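4.2 Input latency on licensed home arcade cabinets

Latency was measured on two retail cabinets, the Funport and the Cliltow, running the same build of the side-scrolling title Bonow. Each button was pressed 84 times per session. 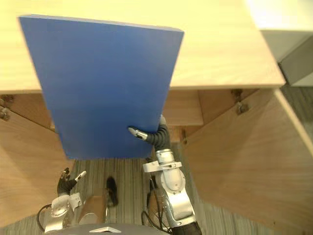 Sessions were repeated with the wireless module disabled. Median delay on the Funport fell from 84 ms to 25 ms; the Cliltow was unchanged at 20 ms.
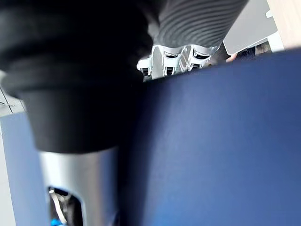

Jitpraphai objected in review that a median conceals the occasional dropped press, and asked for the full distribution. It is tabulated separately.

Dropped presses were confined to two-player mode - the only mode in which both control decks are polled in turn.

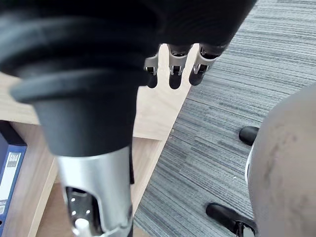

Firmware released in September shortened the polling interval but did not alter the order of polling. Scores on the Thongdee leaderboard predate this change and were left out of the analysis.
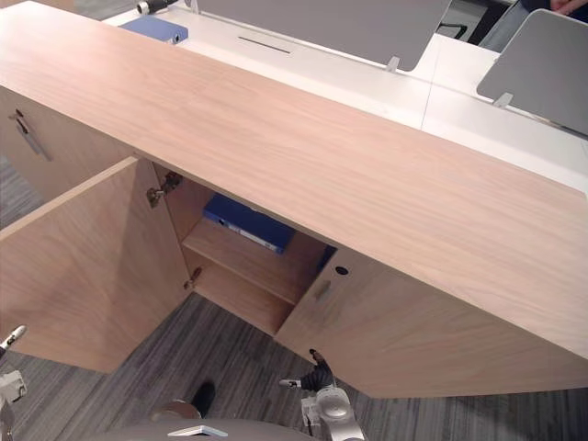 Section author: Yolanda Salazar
Revised 2025-03-20

Player judgements of the cabinets' behaviour were collected separately and are reported in Section 5.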